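Home Explore Notifications Lists Profile More

Thread on the dish arm at the Jullville shared shop. Posting the state of it before I tear the wrist apart again on Thursday. Mostly gripper notes, some calibration, one unresolved problem.

Task definition first. Take dishes off a table, stand plates upright in a wire dish rack, leave bowls alone for now. No washing. Everything is clean when it goes in. The slot insertion is the part I care about and soap adds nothing to it.

Controller is a Wender board, the older revision with the screw terminals. It does 2 things well: it holds position without hunting, and it reports motor current per joint at a rate I can use. It does not do force control. What I call force control below is me watching current and stopping early.

Gripper bodies are printed. Fingers are on their fourth shape. Version one was two flat paddles, fine for a box, useless for a plate rim, which rotates out of the pads as soon as the weight comes off the table.

Version two had a V groove. It centered the rim nicely and then refused to release. The plate would come back up out of the slot with the finger. Two chips before I stopped using my own dishes.

Version three was the groove opened up to a shallow curve with foam tape. Foam tape creeps. After a long session the closing position had drifted enough that the same command gave a visibly looser hold. Threw it out.

Version four is the current one, a curved claw that wraps over the rim and takes the load from underneath the lip as well as the side. Closing force is much lower than on the paddles. Black filament, 60 percent infill, thin rubber sheet on the inside of the curve, contact cement.

Release works by opening, waiting, then moving straight up along the slot. If the lift starts before the finger is fully open the plate follows. I had the wait in software as a fixed delay. It is now tied to the finger encoder, so a slow servo no longer turns into a lifted plate.
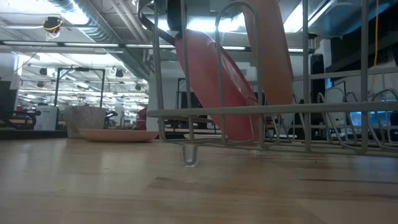
Slot geometry is the next constraint. The wire loops are not evenly spaced. I measured the rack with calipers and the pitch wanders from one end to the other, more than enough to miss if you compute slot positions from the first one and multiply.

So every slot has its own taught pose. Slot table is a plain text file, one line per slot: x, y, approach angle, insertion depth. I jog the arm to each one by hand and write the line. Dull, but I only redo it when the rack moves.

The rack moves. It is light and has wire feet, and a bad insertion will skate it across the wood. I tried silicone dots under the feet. They help with small bumps and do nothing for a plate driven into a rod at full speed.

Current fix is a check at the start of each run. The arm touches the front rail at two points at low speed and compares with the stored values. Offset under tolerance, shift the whole table and carry on. Over tolerance, stop and beep. Rotation is handled the same way, from the difference between the two touches.

Approach angle matters more than I expected. Coming in vertical, the lower edge of the plate lands on a rod about as often as it lands between them. Coming in tilted, the edge finds the gap and the rest of the plate swings up into the slot as it goes down. The tilt is in the slot table so I can tune it separately at each end.

Numbers from the last logged session: 72 insertions, 2 failures. One was a missed slot, the other a rack shift past tolerance, which the check caught on the following run. Neither broke anything. I don't consider a single session meaningful and will repeat it after the wrist rebuild.

Cycle time is bad. Most of it is the final approach, which I run slowly so the current threshold has time to trip. The joint inertia hides a light contact completely at higher speed. A proper sensor in the wrist would fix this and I keep not buying one.

What I did get is a pair of Flonska strain gauge strips, which are cheap and can be glued to the finger bracket. First one read temperature very accurately. Second is wired as a half bridge and is better. Still drifts over an evening. I zero it with the gripper open before every pick.

Cable routing. The gauge leads ran alongside the servo power for the first build and the signal was garbage every time the finger moved. Separated them, twisted the gauge pair, grounded the shield at the board end only. Noise dropped enough to set a threshold.

Planner is Chow, unmodified except for the config. I use it for the transfer moves between the table and a point above the rack. Inside the rack it is straight lines from my own script. Planning around thin wires was slow and the paths it found were technically collision free in a way I did not want to watch.

Open problem: neighbor contact. With a plate already standing in the rack, the finger thickness eats most of the clearance to the next one. Filling from the far end toward the near end avoids it for full loads. It does not help if somebody takes one plate out of the middle.

Options are a thinner finger on the outside face, or skipping a slot. Skipping a slot halves capacity. Thinner finger means metal, probably bent sheet, since the printed one is already flexing at the root. I have a strip of stainless set aside and no good way to bend it to that radius yet.

Bowls are out of scope until the plates are boring. A claw that hooks a rim from above can pick one up, but it swings, and there is no slot in this rack that wants it.

Wrist comes off Thursday. The play is in the last bearing, I can feel it by hand with the power off. Will post the slot table and the rail check script once I have cleaned out the hardcoded paths.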